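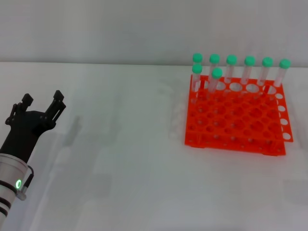 Sports > Stadiums > Old Grounds

Thread time, because I spent the whole morning thinking about Flutcombe Park and I have to put it somewhere. They played baseball there for 72 seasons, and I was in the bleachers for a good many of them (always the third base side, always with too many peanuts).

The place held 1172 people if everyone squeezed in, and we did squeeze in. Left field was so short that the Luso Street houses kept their shutters closed all summer - I never blamed them one bit.

My favorite year was the one when the club won 11 straight in June and the line for tickets went clear past the Grenico warehouse. My aunt brought lawn chairs for it!

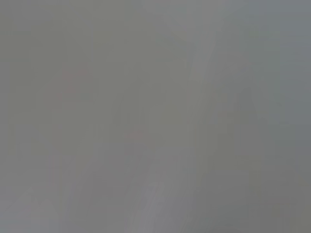
Gray and blurry

The new ballpark, Nasr Field, opens in February for tours. It has real parking and seats with backs, and I hear you can walk the whole concourse without losing sight of the game, so I do plan to love it in time.

They're selling 165 of the old bleacher planks at the gate, starting at 9 a.m. I'd like one for the porch - if you're in line ahead of me, please leave me something from section four.

Filed under: Ballparks, Memories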